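Recording Tabletop Demonstrations with the Hand-Held Gripper

Step 3: Record the episodes

Start the Brestar logger and wait for the status line to read READY. Set the target object on the table, away from the jaws. Open the gripper fully before pressing record. Episodes that begin with the jaws partly closed are dropped by the import script.

Hold the tool still for one second, then move toward the object at a steady pace. Close, lift, place, open, and stop recording. Keep each episode under 13 seconds.
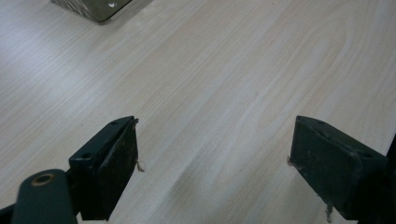

Vary the start position between episodes. If the object always begins in the same spot, the policy learns the spot and ignores the camera. Our first Taston set had 1,124 episodes, and 29 of the first 100 had to be redone for this fault.

Do not delete failed grasps during the session. Mark them with the F key and go on. The filter in Step 4 sorts them into a separate folder.

Check the finger pads between batches. Replace the tape when it no longer grips, and write the episode number in the session notes.

Step 4: Filter and export

Run the filter on the session folder, then open the report. Any episode with a gap in the pose track is listed by number.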